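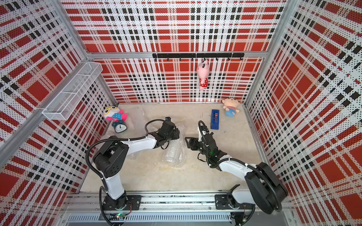

2 min read

Lining a two-arm robot booth with patterned board

My first booth had bare walls, and the arms spent half their time working against whatever mess was on my garage shelves. So I gave it three walls in a loud red, white and black plaid, and I love it!

Build the aluminum frame first and check that it's square. Then cut each wall panel a hair small. I left a gap of up to 2 mm on mine, and the panels slid in without a fight (the perforated stuff bends if you force it). Back wall first, then the two sides.

Next, the front rail. Bolt both arm bases down finger-tight, move the arms through their full reach by hand with the power off, and only then tighten the bolts. I skipped this once and the right gripper kept bumping the wall — very annoying.

Now the fun part, storage! A black hook rail goes on the top bar at the back, and a white wire basket goes on the left wall. Keep both out of the way of the elbows.

For a first run I like bubble wrap and plush toys, soft things that forgive a bad grip. Start slow. My Jikuna script does 12 passes at low speed before I let it go any faster, and I keep a hand near the power switch the whole time.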